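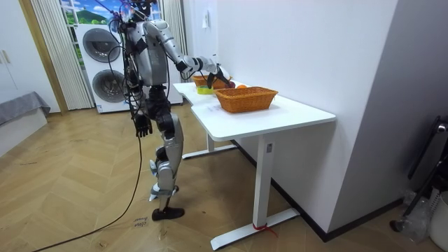 Ticket: sorting cell 3, Siltbridge site
Queue: Itside floor support
Status: open, waiting on staffing

Since the changeover in November the sorting step has been logged to the robot and the checking step to the person on shift. The log still closes a batch when the last item is released, as it did when one person did both jobs. With the right hand down between the two wicker baskets and a dark reddish-purple item under its fingers, the cell already reports "in progress", and the checker's screen stays locked until release. Checkers stand idle, then get the full batch at once.

Symptom
Batches of 50 items reach the checker in one block. Of 1,619 items logged last period, 300 were checked after the shift had ended. Those minutes were booked as overtime under the checker's name, with no entry against the cell.

Tried
1. Restarted the Kushwaha queue service. No change.
2. Cut batch size from 50 to 8. Wait is shorter, but the checker now confirms a prompt for every batch and reports losing count of rejects.
3. Moved the checker to the Flusau line between batches. Stopped on Saturday at the shift's request — two stations, one break schedule.

Cause
The release rule was copied from the old manual procedure. It assumes the sorter and the checker are the same person.

Workaround
Keep batch size at 8. Turn off the confirm prompt. Record waiting time under code "cell wait", not under personal idle time. Shift leads have been told to correct earlier entries by hand.

Open
- Per-item release, requested from Kushwaha. No reply yet.
- Job sheet still says "sorter". Pay grade for checking not set — passed to site office.
- Training page for the stop procedure still shows the old screen.

Next update after the 14:00 handover.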